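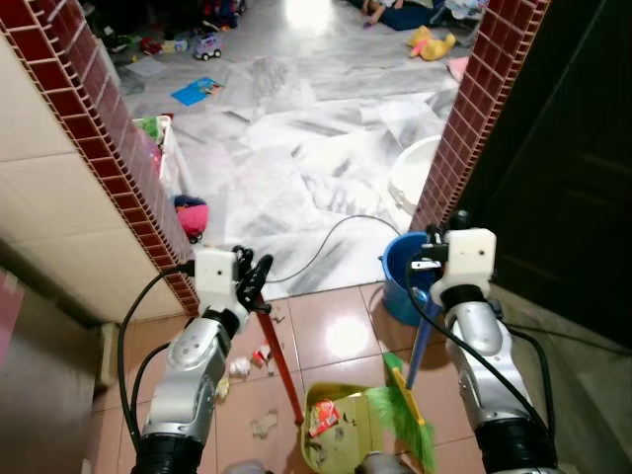

Collecting Two-Arm Sweeping Demonstrations in Lived-In Homes
Student project report, Saarela Program in Applied Robotics
11 March 2022

1. What the project was for

The goal of this project was to gather a set of recorded examples of one household job, sweeping small litter into a dustpan, so that a learning system could be trained to copy it. The job needs both arms. One holds the dustpan and the other works the broom, and the two have to meet at the right place on the floor.

Our program already had a small set of sweeping examples, recorded in the lab on a gray vinyl floor. A policy trained on those did well in the lab and badly everywhere else. It lost track of the dustpan on patterned floors and it stopped when anything other than litter was in view. We were asked to record a new set in homes where people were living at the time, and to leave the homes as we found them apart from the litter we put down.

We collected 600 demonstrations. This report covers how they were recorded, what we threw out, and what we would change. Training results are in a separate report and are only mentioned in section 6.

2. Equipment

The robot has two silver-and-white arms with black jointed grippers, on a wheeled base. The head camera looks down over the base, so the recordings show both arms, the tools and the floor in front. We did not use wrist cameras. They were in the original plan, but the extra cables caught on the broom during the first tests and we took them off.

The arms were driven by a person standing behind the robot with a pair of handheld controllers. The control software is Tririsow, which the program uses for all its arm work. It saves the head camera video, the joint positions, the gripper commands and a time stamp for each. Files were copied to a drive at the end of each visit and checked the next morning.

The tools were ordinary ones. For most of the set we used a lime-yellow dustpan on a long red handle and a green broom on a blue handle. We picked strong colors on purpose for the first half of the set, and then planned to move to dull ones. The second half of that plan was only partly done (see section 5).

Long handles turned out to matter a lot. With a short dustpan the left arm had to reach nearly to the floor, and the elbow blocked the camera. With a long handle the gripper stays up high and the pan is in clear view.

3. Where we recorded

We recorded in 15 homes, all in the Plamport district. Each household signed a consent form that covered the rooms, the objects in them, and any people who might come into view. Families were told they could carry on with their day. Faces were blurred before the files left our drive, and a household could ask for any recording to be deleted.

Floors were the main thing we wanted to vary. Between them the homes gave us glazed tile, marble, wood, linoleum and painted concrete. Glossy tile was the hardest for the camera. A lamp or a window leaves a bright spot on it, and a white scrap of paper close to a bright spot is easy to miss, even for the person driving the arms.

Doorways were the second thing. In the lab set the robot always swept in the middle of an open floor. In a home, dirt collects at thresholds, and the person sweeping has to work with a wall or a door close by on each side. We recorded 139 demonstrations at doorways. In these the next room is often in view, with toys, buckets, papers and other belongings on the floor. We wanted this in the data. A system that is going to sweep in a home must learn that a candy wrapper goes in the pan and a stuffed animal or a book stays where it is.

4. How one demonstration went

Before each recording, one of us put litter on the floor. We used paper scraps, snack wrappers and dry crumbs. The litter was dropped by hand from waist height. At first we placed it piece by piece, but the results looked too neat and the pieces ended up the same distance apart every time.

The steps were then as follows.

The robot was rolled up to the spot and the base was locked. The base does not move during a recording.

The handles were put into the grippers by hand, and the grippers were closed. Picking up the tools is a different skill and was left out of this set.

The operator started the recording, lowered the pan to the floor, and set its front edge flat.

The operator swept toward the pan, starting with the piece farthest away. Large pieces and crumbs were taken together if they were close.

When the operator judged the floor in reach to be clean, both tools were lifted and held still for 2 seconds. That pause marks the end in the data.

If a tool slipped in the gripper, the operator kept going if it could be corrected with the arms alone. If a person had to touch the tool, the recording was stopped and marked as failed. We kept the failed ones in a separate folder.

After each recording we wrote down the floor type, the kinds of litter, whether it was a doorway, and whether all the litter ended up in the pan. The log sheet was on paper for the first few homes. We changed to a form on a tablet after a sheet was lost and we had to fill in a whole visit again from the videos.

5. Problems

Crumbs. The broom moves wrappers easily but tends to flick dry crumbs over the lip of the pan or leave them in the grout lines. Operators dealt with this in different ways. Some made many short strokes, others pressed the bristles down and dragged. Both kinds are in the set. We did not label them at the time and would do so now, as a policy trained on a mix of the two may end up doing something in between that works less well than either.

The broom hiding the pan. When the broom head is over the pan, the camera cannot see whether the front edge is still flat on the floor. Operators could lean over and look. The robot cannot. This means that some corrections in the data were made using information the camera did not have. We asked operators to stay directly behind the robot and watch the camera picture on a screen, but this rule was only added partway through the project. Recordings made before the rule are tagged in the index.

Tool colors. We had meant to record half the set with a gray dustpan and a plain broom. The gray pan was too flexible, and its edge curled up when the arm pushed on it. A replacement was ordered from Ukeck and came late. As a result most of the set uses the bright tools, and anyone using the data should expect weaker results with other colors.

Uneven floors at thresholds. Some doorways have a change of material or a slight step. The pan rocks on these, and litter slips under it. Operators learned to set the pan fully on one side of the line. We left the early, clumsy attempts in, provided the litter ended up in the pan.

Operator tiredness. Recordings made late in a visit were slower and had more slips. We began taking a break after every tenth recording, which helped. It also gave the household some time without us in the way.

6. What we learned

A first test with the new data was run in the lab by the training group. Their early comment was that the policy no longer stops when it sees unfamiliar objects nearby. It still has trouble with crumbs. We have not tested it in a home.

For anyone continuing this work, we suggest the following changes.

Record the log form on a tablet from the first day, with a field for stroke style.

Make operators use the camera picture only, from the first recording.

Buy at least two more sets of tools before going out, and test each pan for stiffness by pushing its edge against a wall.

Add recordings in which there is no litter at all, only belongings, and the correct action is to do nothing. We have none of these, and the training group has asked for them.

Ask households about lighting. Several visits were in the evening because that suited the family, and daylight is underrepresented.

A second round of visits is planned for June. The recordings, the index and the log forms are on the program drive in the folder for this project. The failed recordings are stored next to them and use the same numbering.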